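Reading time: 1 min
Print | E-mail this page
Filed under: Data cards / Household objects

# Dutico Desk and Shelf: Drinks Subset

Maintainer: Mahlet Tekleab
Last revised: 2020-11-07

## Contents

Drink containers in ordinary home and office spots: desks, open shelves, side tables. The subset holds 600 stills at 16 stills per item, fewer where an item was withdrawn. Mugs and coasters are labeled as separate items.

## Item class `bottle_clear_label`

Clear bottle, whitish screw cap, white wraparound label with green grapes and the character 茶.

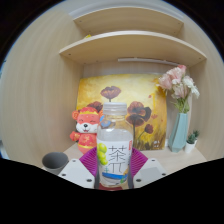
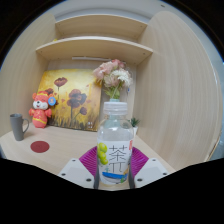
## Labeling rules

- `surface` takes one value: `desk`, `shelf` or `table`. A nook counts as `shelf`.
- Record label text only where every stroke is legible. Otherwise enter `partial`.
- Fill level is not recorded for this class. Clear drinks gave inconsistent values in the February pass.
- A coaster is `free` unless something stands on it.

## Known issues

Grape-flavored and plain tea share one class code. Splitting them is planned under the Zorener naming scheme. Item IDs from 1000 up are reserved for mugs.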